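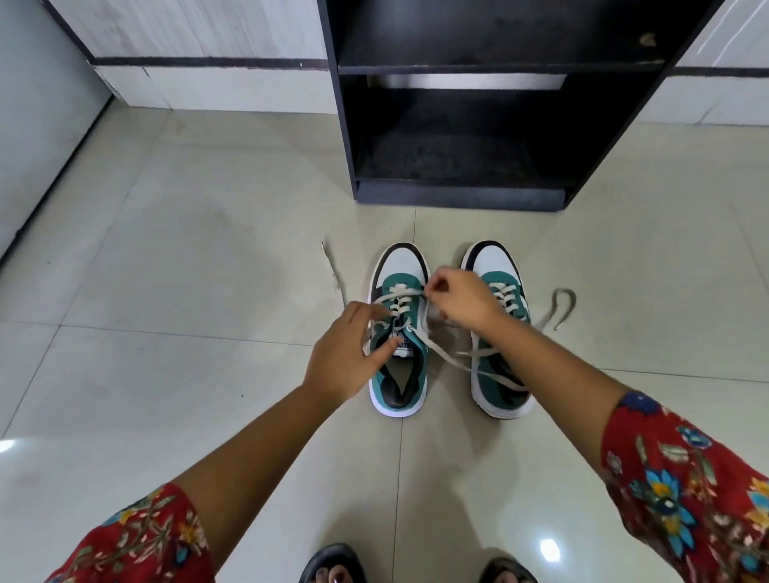 Robots that help around the house have trouble with soft, bendy things. A box keeps its shape when you pick it up. A shoelace does not. Look at the hands working on this pair of sneakers. One finger and thumb are pinching a piece of lace, and other loose ends are lying across the shoes and on the floor. One long lace even goes over the gap and onto the other shoe. A person can sort that out without much thought. For a robot, it is a hard puzzle, and in one test it led to an accident.

The robot was called Trekolard. It was built by a company named Solden to pick up shoes, tie them and put them on a rack. It had two arms, and each arm had a gripper with two fingers.

What went wrong?

In September, Trekolard was given a pair of lace-up shoes. It picked the end of one lace and started to pull. But the lace had looped under the second shoe and around the robot's other gripper. The robot's camera could not see that part, and its own arm was in the way.

Trekolard kept pulling. The lace got tighter and tighter, and the second gripper was dragged sideways. Then the lace snapped. The arm swung back fast and knocked a shoe off the table. A worker was standing close by, and the shoe hit her on the elbow. She had a bruise but was not badly hurt.

Why didn't it stop?

Trekolard had a force sensor in each wrist. A force sensor is a part that feels how hard something is being pushed or pulled. The sensors did their job and measured the pull. The trouble was in the program. It told the robot to stop only when the pull reached 200 newtons. (A newton is a unit for measuring force. Holding up a small apple takes one newton.) The lace broke before the pull got that high.

The number had been set for lifting heavy boxes, the robot's old job. It was never changed for shoes.

What was fixed?

The stopping number was lowered to 15 newtons. Trekolard now also checks both wrists at the same time. If one arm pulls and the other arm feels a tug, both arms stop and let go.

The team ran the test again with 21 pairs of shoes. The robot stopped early on some of them, even when there was no tangle. That made it slow, but the team kept the low number.

There is also a yellow line on the floor now. When the arms are switched on, people stay behind it.

Words to know

Gripper: the part of a robot that holds things.
Sensor: a part that measures something, such as force, light or heat.
Newton: a unit of force.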